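Kerkora Shared Kitchen Lab
Pre-Purchase Inspection Checklist, Two-Arm Dish Handling Station
Filled in November 27, 2023, with comments

Hello again, everybody, and thank you for sending your questions in ahead of time. This is the sheet we fill out before we ask for any money, and I have written far too much in the comment spaces as usual (the spaces are bigger this year, so I blame the form). Items are marked OK, FIX FIRST, or ASK. If you only have a minute, read the ones marked FIX FIRST and then the budget lines at the bottom.

1. Power and cables

1.1 Outlets for the arms are separate from outlets for kitchen appliances. FIX FIRST
Comment: We have been living on a power strip for long enough. I would like a proper wall outlet put in, well away from the sink, and I'd like it on the first order and not on some later one. The electrician can come in March, so please let's not book the arm delivery any earlier than that.

1.2 Cables kept off the counter and clear of the faucet. FIX FIRST
Comment: There are cables along the back of the counter, behind the sink, and that is the very place where a splash goes. I have priced covered cable channel for the wall. It is cheap, it looks nice, and we can put it up ourselves in an afternoon.

1.3 Arm cables have enough slack at full reach. OK
Comment: Plenty of slack. If anything I'd like a few more clips so the loops don't catch on a cabinet handle. Please add a bag of clips to the order!

2. Arms and grippers

2.1 Emergency stop within reach of the person standing nearest. ASK
Comment: The Justeck quote lists one stop button. I want a quote with 2, one for the operator and one for whoever is standing at the far end of the counter. I have asked them twice and will ask again, very sweetly.

2.2 Finger covers in good condition, no tears or lifting corners. OK
Comment: Spare covers should be a yearly line in the budget and not a surprise. Textured fingers are what we want for dish rims, so please don't let anyone talk you into the smooth ones to save a few dollars.

2.3 Splash protection on wrists and joints. FIX FIRST
Comment: This is the one I would go to the mat for. An arm that works over a sink should have sleeves, and the sleeves are sold separately. Benix makes a washable set in the right size for $759, and I have put that in as a must-have. No water in the basin for any trial until they arrive — dry practice only, please.

3. Counter and sink

3.1 Dishes for trials are light, plain, and easy to replace. OK
Comment: We started with the orange and pale ones and I am fond of them. Please keep Grandma's china at home, however good your intentions.

3.2 Nothing hanging on cabinet handles in the work area. FIX FIRST
Comment: Bags go on the hook by the door. I would like us to buy a second hook, and yes, I am putting a hook on a robot budget.

3.3 Floor in front of the cabinets is level and clear for the base. ASK
Comment: Tile is lovely to mop, but grout lines can matter if the base rolls. I'd like Justeck to tell us in writing what it will put up with before we decide on a mat.

3.4 Reach covers both the counter beside the sink and the basin. OK
Comment: This decides which arm length we pay for, so I went slowly. The shorter model would save us money and I was hoping it would do, but I want the reach to get into the basin at a comfortable angle, with room left over for a deeper sink someday.

Dish handling at the sink, from the station and from the wrist:
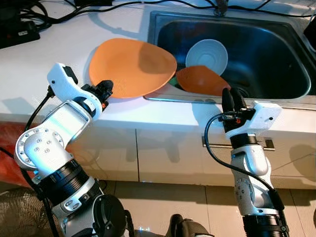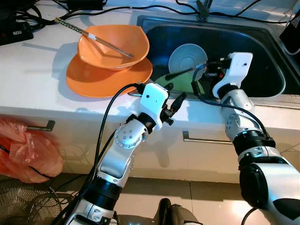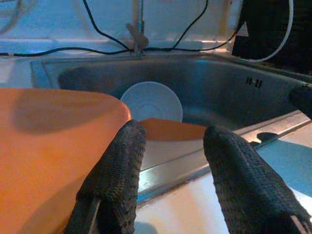 4. Budget lines that come out of this inspection

Sleeves, washable set: $759. Must-have.
Electrical work, new outlet and cable channel: $2,000. Must-have, and the quote is good through March.
Spare finger covers, clips, and one hook: $500. Must-have, though we may get a little of it back.
Second stop button: waiting on Justeck.
Floor mat: waiting on their answer to 3.3.

I know the Krūmiņa site bought everything in one go and was very happy, and I did enjoy visiting them, but their kitchen was built for it and ours has been added to bit by bit. I would feel much better doing the wiring first, then the sleeves, and then talking about the longer arms once we have all had a chance to read the final quote at our leisure.

5. Sign-off

Safe to continue dry trials: YES, with 3.2 taken care of.
Safe to run water: NO, wait for 1.1, 1.2, and 2.3.
Ready to order arms: NOT YET.

Comments on the comments are welcome. Please write them on the paper copy in the blue folder, in pen, and large enough that I can read them without my good glasses.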